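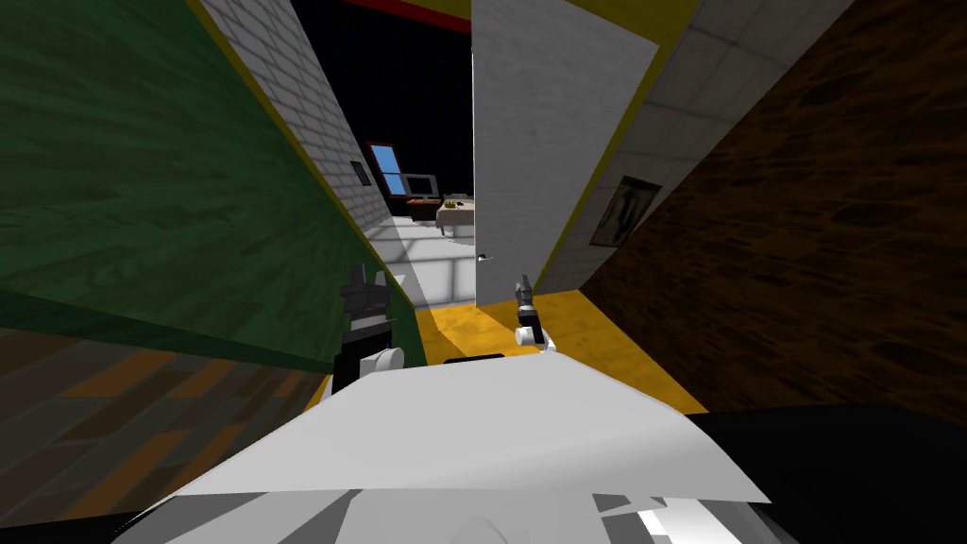 去巴恩登岛的渡轮叫“德里莫”号，Drimow，船身上的字母掉过一个，后来补上的那个比别的都大。岛上的人说，这样在雾里好认。

我在码头排第41位。售票窗口里的女人看了看我的箱子，问是不是乐器。我说是灯具。她说乐器另收九镑，灯具不收，又说可惜了，船上正缺个会拉琴的。

“那要是拉琴的来了呢？”

“收他九镑。”

车辆要倒着上船。从前的船前后都有门，开进去，开出来，像穿过一间不太讲究的客厅。德里莫号只有一扇门，于是每个司机都得在坡道上当众表演倒车，水手们站在两旁，神情和歌剧院的评委差不多。一辆送面包的小货车试了六次。第五次时有人鼓掌，第六次反倒安静了，大家都有点舍不得。
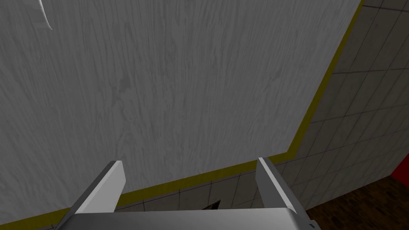 灰色木纹，边上一道橄榄黄的包边

开船以后，我去餐厅买茶。墙上镶着一块铜牌，说本船由马林诺夫斯基船厂建造，总吨位3,396。我在甲板上走了一圈，用掉的时间还不够茶凉，不免怀疑这个数字里包括了海鸥。

邻座的老先生穿着全套雨衣，坐在室内。他告诉我，这条航线本来只要一个钟头，时刻表上却写着两个钟头，这样船永远不会晚点。

“公司为这个得过奖，”他说，“准点奖。奖杯在船长室，拿来压海图。”

“那船今天会早到吗？”

“早到也不让下。码头的人按时刻表上班。”
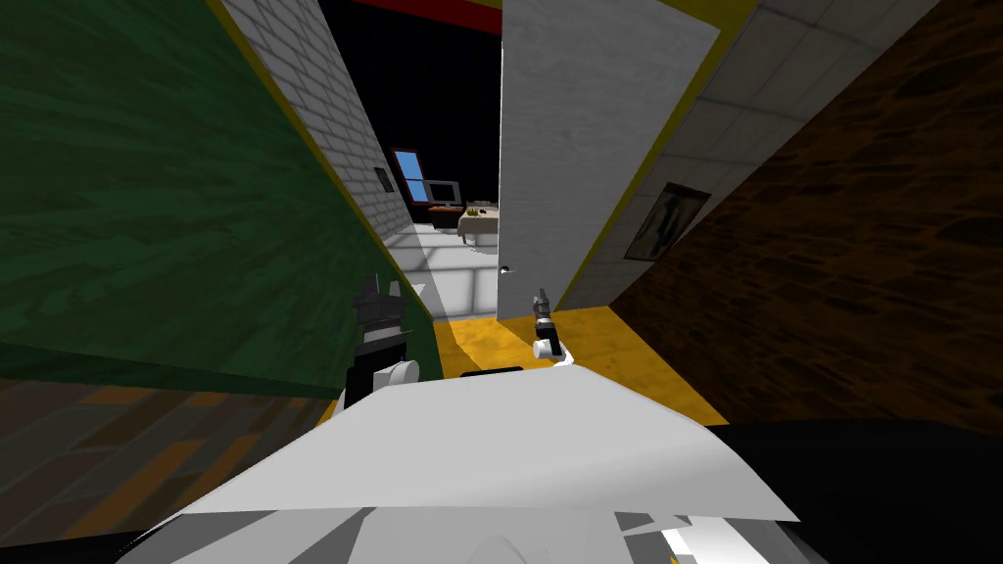
果然，一个钟头之后，巴恩登已经近得能看清邮局门口晾着的床单，船却在港外慢慢兜起圈子。广播里说，请各位旅客欣赏海岸风光。风光一共三面：邮局、石堤，还有一头对我们毫无兴趣的牛。兜到第二圈，牛换了个方向，算是节目有了变化。

送面包的司机下到车里，拿上来一袋圆面包分给大家，说反正到岸也不新鲜了。老先生要了两个，一个放进雨衣口袋。售票的女人不知什么时候也在船上，她挨个问有没有人会唱歌。

我说唱歌收不收钱。

她想了想，说，看唱得怎么样。

于是我唱了。唱到第二段，码头上终于来了人，船靠了岸，坡道放下去，小货车头一个开走，正着开的，快得像逃。女人在我的票背面写了几个字，我走到石堤上才翻过来看。

“返程，四镑五十。”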